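# Channelizer cones, resleeving and base check

Monday, February. Bay 2, by the red frame.

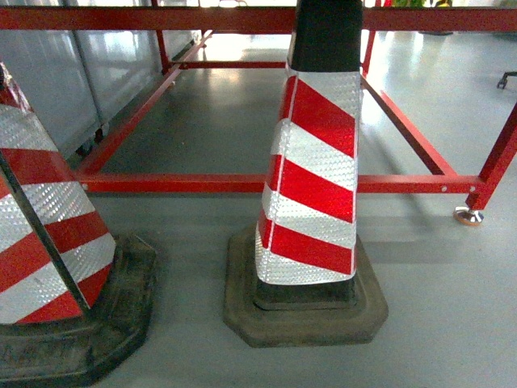

Picked up where I left off before the weekend. The job is still the same: get the tall striped cones fit to go back out to Drurau before the road crew wants them, and find out which bases are worth keeping. Poppy Staniforth asked for the notes to go in the book this time instead of on the whiteboard, so they're going in the book.

Ground rules we agreed on, written down so I stop repeating them:

- Body and base get judged separately. A good body on a bad base gets a new base.
- Dirt is not a fault. Worn-out marking on the base is not a fault either, as long as the base sits flat.
- Sheeting that lifts at the seam is a fault even if it still reflects well.
- Collars only get replaced if the body rocks on them.

## Washing

Started with the bases. Warm water and dish soap, stiff brush, rinse with the hose outside, stand on edge to drain. The octagonal shape helps with that part, they stay up on a flat side if you lean them a little against the wall.

The brush gets most of the road film off the top. It doesn't do much in the angle between the raised ring and the flat part. I tried the old toothbrush, which works and takes forever. Then I tried the nylon cup brush in the cordless drill on low speed, and that was much better. Keep it off the bevels, it catches and throws water up your sleeve.

Two kinds of base in this batch. One kind is a dull gray-brown and the other is close to black. I had assumed the gray-brown ones were just dustier, but I washed one of each and dried them and they are still different colors. My guess is two different orders, or two suppliers. The markings on the black one I washed are too far gone to tell. Ashworth might have the old purchase slips. Not urgent.

The solvent wipe (the Vomon stuff) lifts tar spots off the rubber fine. Do NOT use it on the sheeting. I put a dab on a scrap sleeve and rubbed, and after a minute or so the surface went cloudy and stayed cloudy. Scrap is pinned to the board over the sink with a note on it.

## Sheeting

Old sleeves: the wrap overlaps down one side and that's where it all goes wrong. Water gets in at the bottom of the seam, the adhesive goes brown, then the corner lifts and something snags it. Higher up, the seams I've checked are nearly always sound.

What I've been doing for a lifted corner:

1. Dry it out with the heat gun on the lowest setting, held well back.
2. Pick out the grit with a wooden skewer. A knife goes through the film.
3. Wipe with alcohol, let it flash off.
4. Thin line of contact adhesive on both faces, wait until tacky, press down with the seam roller.
5. Rubber strap around it until the next morning.

If the lifted part is longer than my hand I don't bother. Strip it and fit a new sleeve.

Stripping: score along the seam, warm it, peel slowly on a low angle. It comes off in one piece if the body is warm all the way around. If it's cold on the back you get confetti. The leftover adhesive rolls off with a thumb if you dust it with talc first (Poppy's trick, credit where due).

New sleeves: these are the Cender blanks, precut, red and white diagonals. Things to get right:

- Stripe direction. Check against a finished cone before peeling the backing. I fitted one upside down last time and the slope still looked right, so flipping the blank end for end changes nothing on the stripes. Mirroring it would, but then the adhesive would be on the outside. So the only real way to get it wrong is a blank from a different pack. Checked the pack labels, they all match.
- Stripes won't line up across the overlap. I spent too long trying to make them. The body has a taper and the blank is cut for an average. Get the bottom edge level with the collar and let the stripes land where they land.
- Start at the bottom, tack the vertical edge, then wrap. Two people is easier. One person can do it with the cone lying in the V blocks.
- Bubbles: pin and press. Small ones disappear by the next day without help.

Reflectivity check is just the flashlight held next to my eye, lights off, from the far door. Good sheeting jumps out at you, tired sheeting looks pink and flat. Not a measurement, and I'm not going to write numbers down for it. Anything doubtful goes next to a brand-new sleeve for comparison and then it's obvious.

## Fit of body to base

Been chasing a rocking problem on a few of these. The body plugs into the collar and the collar seats on the base, so there are two joints that can be loose, and from standing height they feel the same.

Way to tell them apart: foot on the base, one hand on the collar, push the top of the body with the other hand. If the collar moves under your hand, it's the base joint. If the collar stays put, the body is loose in it.

Loose at the base joint was grit in every case I opened up today. Clean, dry, push back together, fine.

Loose in the collar is wear. The lip goes round and stops gripping. I tried a wrap of self-fusing tape on the plug end and it took up the slack, but it also made the body very hard to pull out again, and the crew takes these apart to load them on the truck. So no tape. New collar for those.

Tried a smear of silicone grease on a good one to see if it made assembly easier. It did. It also made it easier to knock apart. Wiped it off.

## Tip test

Did this on the painted floor and then on the rough slab outside, because the floor in here is too smooth to tell you much. The base slides before it tips on the paint. Outside it grips, and then you can feel the actual tipping point.

Method: strap around the body at the same height each time, luggage scale on the strap, pull level and steady, read it when the far edge of the base leaves the ground. Pull across a flat of the octagon and then across a corner. Across the flat gives the lower reading, as you'd expect, since the edge is closer in. It isn't a big difference and I'd be happy to test flats only from now on.

Worn bases did as well as the better ones. The only one that came out clearly worse was dished underneath, so it was standing on less of its edge. Put a straightedge across the bottom of every base from now on, it's quicker than the pull test and finds the same thing.

One base curled up at one side from being stored hanging. Laid it on the slab with a sheet of plywood and the big vise on top. Will look at it later in the week. If it hasn't gone flat I'll try it with hot water first and then give up on it.

## Storage

They don't stack as well as short cones because of the diameter at the top. What works is bodies together in the tall bin, standing up, and bases flat in a pile with the collars in a crate beside them. Pile no higher than the bench. The bottom ones take a set if the pile stays up over summer.

Don't lean finished cones on the bench edge. It leaves a dent line in the new film. Stand them on their bases or lay them in the blocks.

## Supplies

- Adhesive: one tin open, going stringy. 60 minutes open with the lid off did that. Put the lid back on between cones.
- Cender blanks: 30 in the pack, opened today. Enough for this job.
- Alcohol: get another bottle.
- Talc: fine.
- Seam roller: the rubber is coming off the wheel on one side. Usable if you hold it the other way up.
- Collars: ask Ashworth for the price per box. The catalog price is for 1000, and we are never going to use that many.

## Open questions

Whether the adhesive repair holds in the cold. I've put a repaired sleeve in the chest freezer in a bag, label on it, please leave it there until I've peeled it.

Whether it matters if one cone in a row has a gray-brown base and the next one has a black one. I say no. Poppy says Drurau may care about it for the front of the site. She's going to call them. Until then keep the two colors in separate piles, gray-brown on the door side.

Whether to re-mark the bases where the lettering is gone. Paint pen rubs off rubber in no time. A branding iron would work and would stink the place out. Leaving it for now.

Left for tomorrow: the rest of the bases through the wash, check the strapped seams, sweep up the talc by the V blocks, it's slippery there.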